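Close the comments or read them

Restaurants have gotten used to being publishers. A place with 60 seats and one oven now puts out more words and pictures in a month than the local paper does about food, and most of it goes up between lunch and dinner, from somebody's phone, while the stock is reducing.

I don't have a problem with that. I follow plenty of these accounts. What I have a problem with is what happens when a post goes wrong.

Take Ernow, which does the grilled fish and the long bar. In December the restaurant posted a short video of a private party that had booked the whole room. The party was for Ballix, the company that had closed its packing plant earlier that fall and let 35 people go. The caption said it was an honor to host such a great team. Within five hours there were 816 comments, and very few of them were about the fish.

Ernow turned off the comments. Later the video came down too. The next post was a dessert.

I think the restaurant had every right to take the booking. A kitchen can't check the record of everyone who wants a table, and the cooks and servers needed the shift. If you feed the public, you feed people your other customers can't stand. That has always been true, and for most of history it stayed inside the dining room.

The caption is a different matter. Cooking for someone is work. Calling it an honor in front of your followers is an opinion, and people who are given an opinion will give one back. Some of the people commenting had lost their jobs. They had also eaten at Ernow, on birthdays, when they had paychecks.

Bråten, two blocks down, got into a smaller mess over a wine dinner and handled it better. They left the comments open and wrote four plain sentences saying they had booked the event, they understood why people were upset, and they should have thought about it before posting. Some people stayed mad. The place was full when I went by at seven.

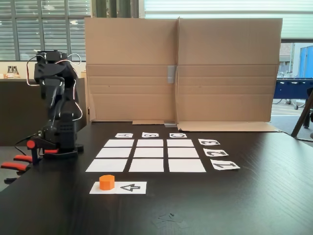

One reader in Rarnwood wrote to me after I brought this up last month and disagreed with nearly all of it. Leaving comments open sounds fair, the letter said, but the person who has to read them is usually a host making hourly pay, and a good part of what comes in is abuse. An owner who shuts it off at midnight may just be letting an employee go to bed.

I accept that. Shut it off overnight, then. Open it again in the morning and have the owner answer, under the owner's name. If you want the followers when the pictures are pretty, you owe them a reply when they aren't.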